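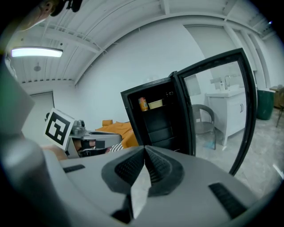 冷蔵庫の扉は、ロボットにとって厄介な相手だ。取っ手をつかんで引けば手先は円弧を描き、半径がわずかに狂うだけで余計な力がかかる。開いたら開いたで、今度はガラス越しに向こう側が透けて見え、深度の推定が乱れる。

Tretumisのソフトウェア班は、この小型冷蔵庫を相手にした両手作業の方策を学習させている。班を率いるのはXinyi Bai氏。認識をEirini Vrettos氏、軌道計画と制御をSomkiat Sriwong氏が受け持つ。三人とも前の職場では産業用アームの教示ソフトを書いていた。

教示データは人が集める。両手に一台ずつグリッパーを持ち、扉を開け、中の容器に手を伸ばす。ロボット本体は使わない。手先の位置と姿勢、指の開き、手元のカメラ映像があれば、後から別のアームの動きに置き換えられるという考え方だ。

4月までに集めた教示は1520本。そのうち学習に回したのは1000本で、残りは検証用と不採用分に分かれる。不採用の理由でいちばん多いのは、動作の失敗ではなく時刻のずれだった。

「左右の手の記録が合っていないと、方策は扉を押さえる前に中へ手を入れることを覚えてしまいます」とBai氏は話す。

マーカーと自己位置

手先の位置は二つの方法で求めている。一つは手元のカメラ映像と慣性計測を組み合わせた自己位置推定、もう一つはグリッパーに付けた白黒のマーカーの検出である。白い壁と天井が続く部屋では特徴点が足りず、前者だけでは数秒で推定が流れることがある。マーカーが見えている間は後者で引き戻す。

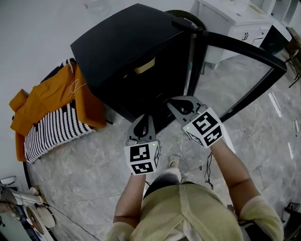 問題は、マーカーが隠れる時間帯だ。扉の陰に手が入ると、もう一方の手のカメラからも頭側の視点からも検出が途切れる。Vrettos氏は当初、途切れた区間を単純に補間していたが、扉を回す動きは直線から大きく外れるため、補間した軌道が扉を突き抜ける例が続いた。

現在の処理では、検出が途切れてもすぐには補間しない。前後の姿勢と慣性計測の値をまとめて最適化にかけ、誤差が5ミリを超えた区間には印を付ける。印の付いた区間は学習時の重みを下げる。教示を丸ごと捨てていたころに比べ、使えるデータは増えた。

ガラスの扱いはまだ途上だという。透けた先の床を冷蔵庫の中の面と取り違えることがあり、扉の黒い枠を先に見つけて、その内側の深度を信用しない設定にしている。「枠が見えないほど近づいたときの処理は、これから書きます」とVrettos氏。

方策と計画の分担

学習した方策は、映像から少し先までの手先の動きをまとめて出力する。Sriwong氏のプログラムはそれを受け取り、関節の可動域や腕同士の干渉を調べてからアームに渡す。計算に使える時間は短く、間に合わなければ前回の軌道の残りを減速しながらたどる。

広角の映像は補正せずにそのまま入力する。枠の縁が大きく曲がって見えても、教示時と実行時で同じレンズを使うかぎり支障はなかった。補正をかけた版も試したが、画面の周辺が切り落とされ、扉の端を見失いやすくなったため元に戻している。

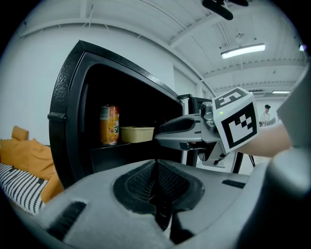 再生ツールという裏方

班の作業時間を最も左右しているのは、社内でRerkauと呼ばれる再生ツールである。左右の映像、推定した軌道、指の開きを一本の時間軸に並べ、止めた時点から方策を計算し直せる。書いたのは入社二年目のShalini Uniyal氏で、最初の版は映像を並べるだけの600行だった。

「失敗した場面を何度も見るための道具です。どのモジュールの出力がおかしいのか、そこで大体わかります」とUniyal氏は言う。最近は、印の付いた区間だけを続けて再生する機能が加わった。

次の課題は、棚に物が並んだ状態での取り出しだ。缶の隣にある容器をつかむには、指を入れる隙間を見積もらなければならない。Sriwong氏は、指の向きを決める部分だけを計画側に戻す案を試している。方策の出力をどこまで書き換えてよいかについては、班の中でもまだ意見が分かれている。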